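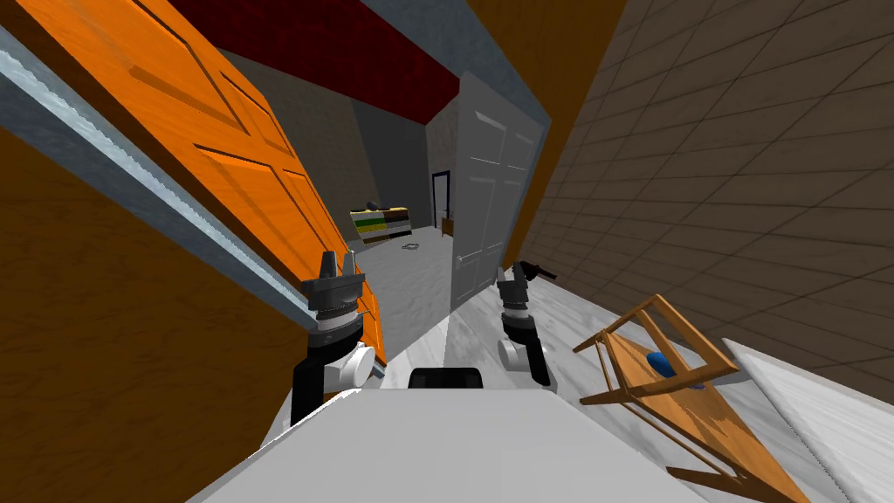

ALTON, May
By the Fovville Rentals Study

Home Issues Sections Search Next

4. What tenants call things

So this is the part of the paper I had the most fun with. We had 405 move-out checklists from rentals in Alton and Pudano, and I wanted to see which words people used for the parts of a home that open and shut. I figured doors would be easy. A door is a door, right? Well, people wrote "bedroom door," "the big door," "door w/ panels" and, on 5 checklists, just "wood thing" (I checked the handwriting, and yes, that's what they say!). A door with raised panels, like the orange one standing open in Figure 1, mostly got its color first and its room second, and the word "panel" hardly came up unless there was damage to report.

Storage was a lot messier. I sorted 300 of the checklists by hand at my kitchen table, and "drawer," "cabinet," "cupboard" and "unit" kept trading places, sometimes inside a single line. My first coding sheet had 2 boxes for all of it – way too few. I ended up adding a box for "front," the word tenants picked when they were writing up a scratch and didn't much care what was behind it. Plain gray fronts gave me the most trouble, and the handle was often the only part that got a description of its own. 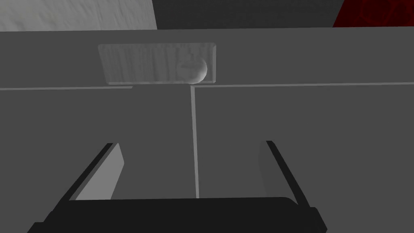 A tenant in Győri, reading our draft, wrote back that "cupboard" was the word on her landlord's form, so she copied it for everything and would never say it at home. I think she's right, and it bothers me a little. The Pudano form prints "cupboard" at the top of the page and the Alton form leaves a blank line, so some of the gap in Table 2 must come from the paper people were handed. I've kept the two towns apart from here on, and Section 5 uses only the Alton checklists.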